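Budget check: second two-arm bench for box sorting

padilla_ops
Planning a second bench for small box stacking. Two arms, green mat, boxes sorted by color along the back edge. The quote from Risero puts spare gripper fingers at 1738 for the set, lead time 60 days. Is that normal, or should I ask Fadham to bid?

bamia77
Lead time is normal. The price is high for fingers. Ask whether it includes the mounting plates. Ours did not, and that was a second PO.

Thu Diệp
I would not buy spares first. On our bench the arms were the easy line item. What we underbudgeted was everything beside the table: cart, power adapters, cable runs, a screen and something to type on. Add 10 percent for that before you argue over fingers.

padilla_ops
Disagree on the order. A worn finger stops the bench. A messy cart doesn't.

Thu Diệp
A pulled connector stops it too, and we have lost more hours to connectors. Check your own log before you decide.

bamia77
Both of you are assuming a single shift. At two shifts I'd carry spares and strain relief. Get Fadham to quote with 30 day terms, if only to have a number to show Risero.

padilla_ops
Plates are not included, just confirmed. Fadham quote requested. Still undecided on whether the new bench gets its own cart or shares one.

Thu Diệp
Own cart. Shared means longer cables and one power-down for two benches. Measure the floor on the cart side before you order, and leave enough width for a person to stand at the keys while the arms run. Our current layout: 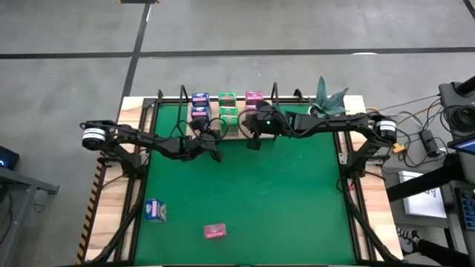 The cart line should be in the same PO as the arms, so that both ship before November. If purchasing splits it, get the cart first.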